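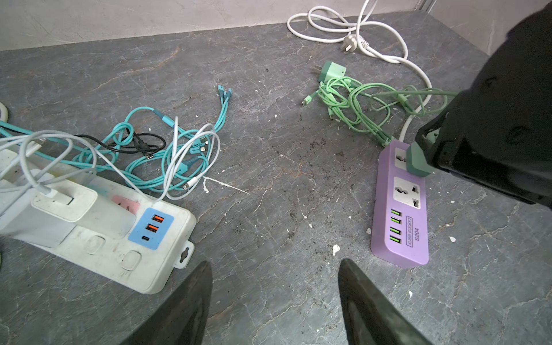 Dralton Two-Arm Kit Review: Three Weeks of Making It Tidy Cables

Last updated: March

I've wanted to write this one up since the box arrived. The Dralton kit is a pair of tabletop arms with wrist cameras, a controller box the size of a hardback, and a program called Cusska that you use to teach the arms a job by guiding them through it. You do the job, it records, you do it again, and after enough rounds you train on what you've got and let the arms have a go on their own.

Most reviews test this sort of thing on colored blocks. I have nothing against blocks, but I wanted a chore I hate, and the chore I hate is cables. So the test was charging gear on a dark, stone-look surface: power strips, plug adapters, multi-tip charging cables, all in a heap. Plug the adapter into the strip, pull a cable free, lay it somewhere sensible.

Setup was painless. I had both arms bolted down and moving before lunch, and the only thing I had to look up was which of two identical-looking screws goes in the wrist (the shorter one, and please, Dralton, put them in separate bags). Calibration takes 11 minutes per arm and you don't have to babysit it.

What I love

The grippers! The fingers are black, plain and tapered, and that taper is worth a lot. You can get a tip under a thin cable without bulldozing everything next to it. On a chunky plug adapter they hold firm enough to push it into a socket, which I honestly expected to be the end of the review. My old Rolland arm would let an adapter twist the moment the prongs touched anything. With this one I could feel through the guide handles when things were lined up, and then it was just a steady push.

The wrist view is the other big win. You work from it more than you'd think, with the fingertips always at the bottom of the picture and whatever you're reaching for between or beyond them. On the lavender strip I use, I can read the "4USB SOCKET" lettering next to the green ports, so there's plenty of detail for judging where an outlet is. Mint plug on lavender strip is also about as friendly as colors get. The teal cables piled on the white strip are harder work, particularly with a black one threaded through.

Cusska itself is a pleasure. You can throw out a bad run with one key, trim the dead seconds off the front, and tag runs as you go. I recorded 142 in the first week and kept going until I had 286, and I never lost one to a crash.

What takes patience

Loose cable is loose cable. 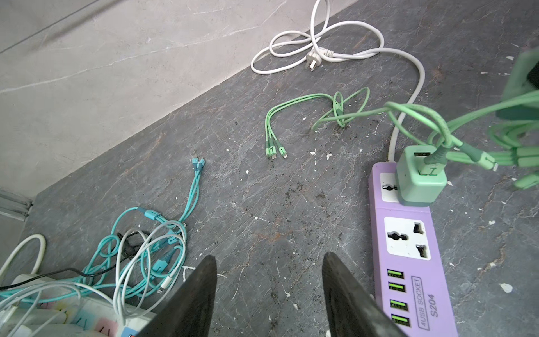 A multi-head one is the worst of the lot, with those little connectors that catch on any loop they pass. I had the best luck teaching the arms to pick it up close behind the split and lift straight up before moving sideways. Drag it and you bring half the heap along. My early runs were full of dragging, and the arms learned dragging beautifully, so I threw those out and started over. Be pickier than I was at the beginning.

The fans in the controller are loud. You stop hearing them after a while, but anyone else in the room won't.

I'd also like longer fingers as an option. Reaching into a deep pile means the gripper body arrives shortly after the fingertips do, and it blocks the view from the other arm. Prokelmont sells a set that fits the same mount, and I've got my eye on those.

How good did it get?

Adapter into strip: very good. Out of my last 17 tries with the arms working alone it missed twice, both times when I'd turned the strip to an angle I hadn't recorded. Freeing a single cable from the edge of the pile is decent and getting better. Full untangling is beyond it so far, and I'm still having a great time trying.

If you like teaching a machine by hand and you have the evenings to spend, I'd buy this kit again tomorrow. Next up is coiling.

Comments (3)

Maxence Perrin: Did you keep the strip in one spot for the first batch? I moved mine around from the start and training took forever.

Reply from the author: Same spot for the first 142, then I started turning it. I'd mix in the angles sooner if I did it again.

Faisal Farooqui: The Prokelmont fingers do fit, but redo the calibration after you swap them. Ask me how I know.

This site uses cookies to remember your settings. Accept / Manage preferences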